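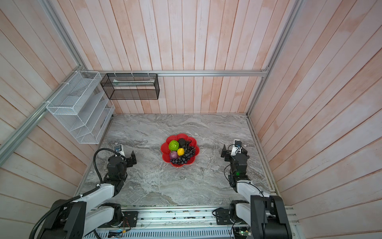

Fruit on the red plate, gray marble top

Orkcombe Home Forum > Kitchen > Fruit plates and bowls

corinne_l
September 5, 2018
Trying out the red flower plate for fruit. Lemon, grapes, a purple one, a dark one and the bumpy green one. Is a flat plate a bad idea for grapes? I always used a deep bowl before.

grecu90
I'd go back to the bowl. Grapes roll, and you already have loose ones. Red looks good on the gray though.

Umen
Disagree. In a bowl the bottom grapes get squashed and you find them a week later. On a plate you see what needs eating.

grecu90
Then wash the bowl more often.

justodus_18
I would take the lemon off. Mine keep a lot longer in the fridge, in a bag. Five kinds is a lot for one plate anyway.

Azucena Tapia
Lemons are fine out if you use them in a week. I do like the pink boards behind it – is that whitewash over paint? And does the white wire organizer in the corner hold much?

corinne_l
Whitewashed, yes. Nothing in the organizer yet, I was thinking onions and garlic.

Umen
Not next to the fruit. Garlic can go there, put the onions somewhere else.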